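Subject: Re: [cell-planning] Gripper budget, second round 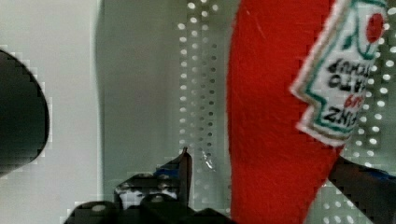
Wrist camera, ketchup bottle held label side inverted, pegboard behind.

Zihan Guo wrote:
> Before I send the order to Rautiainen I need a final count on
> finger sets and a decision on the wrist cameras. The quote is
> 2,543 per arm with the standard camera. Can we drop the camera
> and use the overhead one only?

I would keep the wrist camera. With a bottle this size the hand and the object block most of the overhead view, and the finger contact below the label is what we need to check. The standard camera is soft on label text and the stream shows compression blocks along dark edges. That is acceptable for grasp checks. It is not acceptable if Sirau still wants label reading in the same cell, so please price that as a separate line.

Finger sets: order 4 per arm. Grindia lists them at 176 a set, with a discount starting at 100 sets that we will not reach. Two arms makes eight sets, which covers the August trials and leaves spares on the shelf.

Open items before the order goes out:

- Cable length from wrist to controller. The Rosamar drawing gives the reach but no slack for the last joint.
- Whether the quote includes the mounting bracket — last time it was billed separately.
- Lead time on the fingers. If it is past the start of August, split the order and ship the arms first.

I can go over the drawing with you on Saturday morning if the bracket question is still open.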